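빈 피킹 실습 3: 통 옮기기 과제 준비와 진행

Walden 로봇 동아리 실습 안내

이번 실습에서는 앞쪽 통에 든 물건을 하나씩 집어 뒤쪽 통으로 옮깁니다. 실습 2의 좌표 보정을 마친 조만 시작하세요. 보정 파일이 없으면 프로그램이 시작 단계에서 멈춥니다.

준비

1. 금속 통 2개를 앞뒤로 붙여 놓고 클램프로 고정합니다. 손으로 밀었을 때 통이 움직이면 다시 조입니다.
2. 팔을 대기 위치로 보낸 다음 케이블이 관절에 감기지 않았는지 봅니다. 손목을 양쪽 끝까지 천천히 돌려 보면 됩니다.
3. 제어 PC에서 Fodico를 실행하고 포트 번호에 3819를 입력합니다. 연결 표시가 초록색으로 바뀌지 않으면 프로그램을 껐다가 다시 켭니다.
4. 비상 정지 버튼은 조원 한 명이 맡습니다. 팔이 움직이는 동안에는 다른 일을 같이 하지 않습니다.

물건 넣기

물건은 모양과 재질이 서로 다른 것으로 고릅니다. 블록이나 큐브는 마주 보는 면이 평평해서 첫 시도에 쓰기 좋습니다. 손잡이가 긴 물건은 무게 중심 가까이를 잡아야 기울지 않습니다. 투명하거나 반짝이는 물건은 깊이 값이 비는 경우가 많으니 한 번에 하나만 넣으세요. 통 바닥도 빛을 반사하므로 천장 조명은 한 줄만 켭니다.

집기

속도는 17%로 두고 시작합니다. 먼저 집게를 물건 위에 세우고 손가락 방향을 물건의 짧은 쪽에 맞춥니다. 그대로 내려가 바닥에 닿기 직전에 멈추고 집게를 닫습니다.

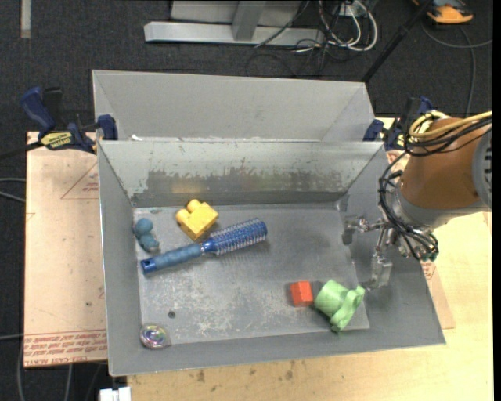 벽에 가까운 물건은 나중으로 미룹니다. 통의 옆면이 비스듬해서 수직으로 내려가면 손가락이 벽에 먼저 닿습니다. 이럴 때는 접근 각도를 통 안쪽으로 약 5도 기울인 뒤 다시 시도합니다. 그래도 닿으면 그 물건은 건너뛰고 기록지에 '벽'이라고 적습니다.

같은 물건을 세 번 연속 놓치면 팔을 대기 위치로 돌린 뒤 위치를 손으로 바꿔 줍니다. 팔이 멈춘 것을 확인하기 전에는 통에 손을 넣지 마세요.

마무리

로그는 조 이름 폴더에 저장하고, 기록지는 일요일까지 동아리 게시판에 올립니다. 클램프는 다음 조가 이어서 쓰니 풀지 않고 둡니다.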